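Wellar Robotics Club Gets Ready for Its Spring Open House

Sunday, April 18, 2021

It has been a long and busy winter for the student robotics club at Wellar, and the members are very happy to say that their bin-picking project will be shown to families and neighbors at this year's open house. The team has 7 students on it, most of them in their first year with the club, and they have been meeting after class since October (with a good many Saturday mornings thrown in, and more pizza than anyone would like to admit).
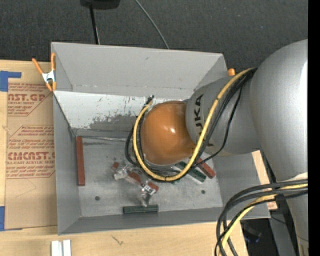 The project is called Gernness, and the idea behind it is easy to explain even if the work is not – the robot has to find one piece in a jumbled bin, get hold of it, and move on to the next without any help. The students started with simple blocks set out in neat rows and have slowly worked their way up to messier piles. These days it is reddish-brown and dark green bars lying every which way on the scuffed metal floor, and the ones close to the walls are the ones that lead to the longest talks at the whiteboard.

The club goes on to the regional meet at Tan in 6 weeks, where each team is asked to make 300 picks over the course of the day. Parts for the project were paid for in part by a grant from Jidarico, and the students send their warm thanks. Families are welcome to stop by the lab during the open house, and the team will be glad to answer questions – younger brothers and sisters included!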